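**Thread: Moving a sourdough starter to a colder kitchen**

**pelham_oats**
We moved in February from a flat with the boiler cupboard next to the kitchen to a house with a stone floor and one radiator at the wrong end. My starter used to double in 4 hours. Now it takes most of the day and the bread comes out tight at the bottom with big holes under the crust. Same flour, same tin, same recipe. I feed it once a day, equal weights flour and water. Do I need to start again from scratch or can it be brought round?

**Tunnock**
Don't start again. There's nothing wrong with it, it's cold. Tight at the bottom and holes at the top is underproved dough. You're going by the clock from the old place. Leave it longer.

**pelham_oats**
How much longer? The recipe says 4 hours bulk and I've been giving it 6.

**Tunnock**
Until it's risen by half and wobbles when you shake the bowl. In my kitchen in winter that can be overnight. Ignore the hours in the recipe, they were written in somebody else's house.

**ibassi**
I'd disagree with leaving it that long if the starter itself is slow. A weak starter and a long bulk gives you sour, slack dough that spreads on the tray. Get the starter lively first. Two feeds a day for a week, warm water, and keep it somewhere steady. Then worry about the dough.

Ermanno Bassi (same name on the old board, if anyone remembers it)

**Tunnock**
Two feeds a day in a cold kitchen just thins it out. You're feeding before it has eaten the last lot. Once a day or even less until it peaks, then feed at the peak.

**ibassi**
That's why I said warm water and a steady place. If it's warm it will have eaten the last lot.

**quince_and_co**
You can both be right. Feed at the peak, and make it warm enough that the peak comes twice a day. I keep mine in the oven with only the light on. Put a note over the controls. I cooked one at 200 the year before last and the jar had to go in the bin with it.

**pelham_oats**
Oven light is a good idea but ours has gone and the landlord is slow. Is the airing cupboard all right? It's upstairs and quite hot, the towels come out warm.

**Tunnock**
Too hot if it's next to the tank. Put a thermometer in there overnight before you put the jar in. Mid twenties is what you want. Over thirty it will race and then go flat and smell of nail varnish.

**izepeda**
What flour are you using? I had the same trouble and it was partly the flour. I was feeding with plain white and changed to half wholemeal rye. It picked up in three days with no change in temperature at all.

**pelham_oats**
Strong white from the supermarket. I have some Brastau rye in the cupboard that I bought for crackers. Would that do?

**izepeda**
Brastau is fine, I've used it. It's ground a bit coarse so the starter looks like wet sand for the first day. Give it a bit more water than you would the white.

**Tunnock**
Rye will help, agreed. I wouldn't go half and half for good though, unless you like the taste in everything. I use a spoonful.

**quince_and_co**
Does anyone here still weigh? I've gone over to doing it by eye, and I bake more often because of it.

**ibassi**
Weigh. Especially when something is going wrong. If you don't weigh you've got no idea what you changed.

**izepeda**
Weigh while you're learning, then do what you like. My loaf is 400 g flour, 90 g starter, salt, and water until it feels right. The water is the only bit I do by eye, and I've been making it for 17 years.

**pelham_oats**
My loaf has 50 g of starter for 500 g of flour. Is that low?

**izepeda**
Low for a cold kitchen, yes. Double it and see. You can cut it back when the weather warms up.

**ibassi**
On that we agree. More starter is the simplest fix for a cold room. I still say get the jar strong first.

**hob_left**
Reading with interest as I'm in a cold house too. I use a box for proving. It's only a polystyrene one that meat came in, with a bottle of hot water stood in the corner and the lid on. I change the bottle before bed. Works for the jar and for a small bowl of dough. My big bowl doesn't fit, so for a double batch I split it in two. 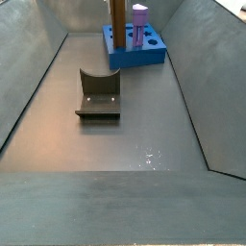 The other thing I'd say is leave the lid shut. I used to look every half hour and let all the warmth out. Now I check it after tea and again last thing. And don't let the bottle touch the jar, or one side gets going ahead of the other and you misjudge where it's up to.

**quince_and_co**
A cool box does the same job. Ours gets used for picnics in summer and dough in winter.

**Tunnock**
You can buy folding provers now with a thermostat. A Meltia one was going round our baking group. It held the temperature well but it takes up half the worktop and I couldn't see what it did that a cool box doesn't.

**ibassi**
It does it all night without anyone getting up to change the bottle.

**Tunnock**
I've never had to get up for a loaf.

**pelham_oats**
Thanks all. Thermometer read 31 in the airing cupboard so I've gone with the cool box and a hot water bottle wrapped in a tea towel. Fed with half rye this morning. I'll do 100 g of starter in the next loaf and leave it until it wobbles.

**pelham_oats**
Update, 28th June, sorry for the long gap. It sorted itself out within a week or so of the above. The loaves are even all the way through and I've gone back to a spoonful of rye, as Tunnock said. The kitchen has warmed up and the box is back in the shed. Now the dough is ready before I am. Does anyone cut the starter right down for summer, or do you put the dough in the fridge?

**izepeda**
Fridge for me. Shape it, cover it, bake it in the morning straight from cold.

**ibassi**
Less starter. The fridge makes it too sour for my lot.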